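Bread on the Table: One Basket, One Cloth, Many Opinions

By Innes Yule
17 Aug 2026

I have been told more than once that bread tastes better out of a basket. I have also been told that a pale tablecloth makes a crust look darker, and that people eat more when the rolls come in different shapes. I don't believe most of it, but Prys Griffiths does, and Prys runs the breakfast table at Gritness, so we spent a morning in July on the question.

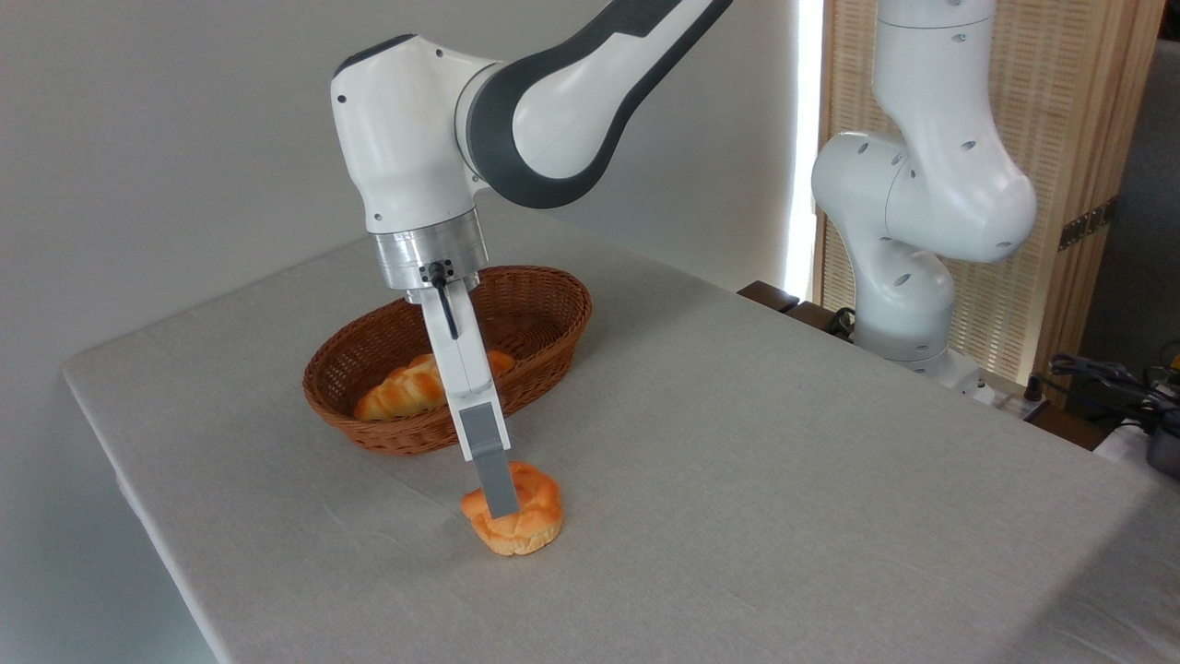 Braided roll in the basket, small golden pastry out on the gray cloth.

The basket is oval and shallow, reddish-brown wicker with a rolled rim. Prys picked it over the deep one from Jundberg. I'll give him this much: a shallow basket lets you see the bread without leaning over it. Whether that is worth what Jundberg's rivals charge for wicker is another matter. One shop quoted us 68 dollars. For a basket.

The braid gets the good spot, and I can see why. A twisted crust catches the light and a plain bun mostly doesn't. My complaint with braids has always been the cutting. Slice across and the pieces want to come apart at the twists, and then you have a plate of knobs. Prys says to tear it. Fine, but then somebody gets the end.

As for the little one on the cloth, call it a croissant or a twisted bun, I've heard both. Glossy on top, paler and creamier along the bottom edge. I'm suspicious of shine in general. A good egg wash will make a dull pastry look like a prize winner, and you only find out with a knife.

The light gray cloth was my choice. White shows everything and the blue one from Hlongwane fought with the wicker. Prys still thinks gray is gloomy at breakfast. He wants to try the Cuva linen next, which I expect will need ironing every single time, and I know who will be asked to do it.

We did not settle whether bread tastes better from a basket. I had toast.

68 shares
Comments (2)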